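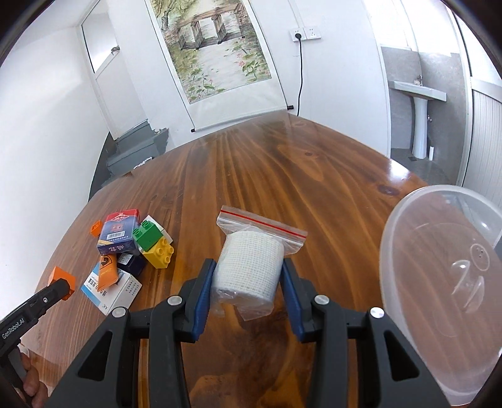
RUKLOW, Oct 22, 2026 - Clear plastic bags have been a headache for robot hands for years. They shine, they fold, they look like whatever is behind them. A small team at the Grostis lab says it now has a training method that copes with them a lot better, and it starts with people doing the work by hand.

The method, called Pärn, learns from recordings made with hand-held grippers. A person picks things up and puts them down at an ordinary table, one gripper in each hand, and a camera on the tool records what the jaws are doing. No robot arm needed at that stage. The arm comes in later, running a policy trained on the recordings.

Household stuff, mostly. Medicine boxes, toy building blocks, a roll of gauze in a zip-top bag, a big clear bowl tipped on its side. The gauze bag turned out to be the hard one.

"The bag is the object and the bag is also in the way of the object," said Ottilie Hauser, who leads the project. "The camera sees the gauze. The fingers touch plastic. Older policies went for the gauze and pinched air, or they caught one layer and dropped it."

What the group changed is small on paper. Most systems of this type learn a path for the gripper and a moment to close. Pärn also learns how wide the jaws are over the whole grasp, and treats a slow close as a different action from a fast one. Hauser said the people doing the demos were slowing down on soft packages without being told to, and earlier training code was smoothing that right out.

So they stopped smoothing it. Then retrained.

The test set was 472 grasps on a two-armed bench robot, with packages that did not appear in training. With the old training the robot failed 213 of them. With the new one it failed 18. A failure meant a drop, a miss, or a bag that slipped before it reached the bin.

The numbers for rigid items hardly moved, the group says, which it expected. Boxes and blocks were already easy.

There are limits. The tests were done in one room under one set of lights, and the robot only had to move items a short way. Glare off a varnished table still causes trouble, the write-up says, specially when a clear bowl is close to the bag and both are throwing reflections. Five of the remaining failures were put down to that. The rest were mostly very full bags with nothing loose to grab.

Two hands matter too. In a lot of the demos one gripper steadies the pile while the other lifts, and the team has not yet tested how much of the gain is lost with a single arm. Hauser said that comparison is next on the list.

Outside interest so far is from Ornard, a pharmacy supply firm that packs first aid kits and wants to see if the method holds up with its own pouches. A trial line is planned for March. Niether side would say what it costs.

The lab says it will release the recordings and the training code together, after the last of the footage has been checked for faces and paperwork. No date on that yet. The write-up is on the Grostis project page now, with the full failure list at the back.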